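How to Strip an Old Office Tower for Parts (and Whether You Should)

By Keegan Trevaskis
December
17 comments | 380 shares

Every guide I read before my first teardown promised a pile of money in a dead PC. I have my doubts. My first Rikmont tower took most of an evening and the parts barely paid for lunch. Still, if you have one sitting in the closet, here is how to get it apart without wrecking what's worth keeping.

Shut it down, pull the power cord and press the power button once. Some people swear by a 200 dollar anti-static setup. I touch bare metal on the case and get on with it.

Lay the tower on its side and take off the side panel. Plenty of office machines use colored plastic latches, usually blue or green, where you'd expect screws. Try those first. If a latch won't move, look for a hidden screw before you lean on it.

Unplug the drives, then the memory. Push both clips outward and lift each stick by its edges.

The processor comes next. Remove the cooler, raise the lever, open the metal frame and lift the chip straight up. Never slide it. Put it in a tray with a lid, whatever Jolene Sutcliffe says about egg cartons.

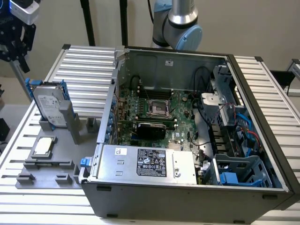
With the socket empty, close the frame again so nothing drops onto the contacts. Leave the graphics card for now if it's a small one. The low-end cards in these boxes hardly sell, and I'd sooner test one in place than list it blind.

The power supply can come out whole. Do not open it, even if a video tells you it's safe. Read the label before you list it, too, as office units often don't fit an ordinary case.

Bag the screws as you go. I've never found a use for the spare ones, but I keep them anyway.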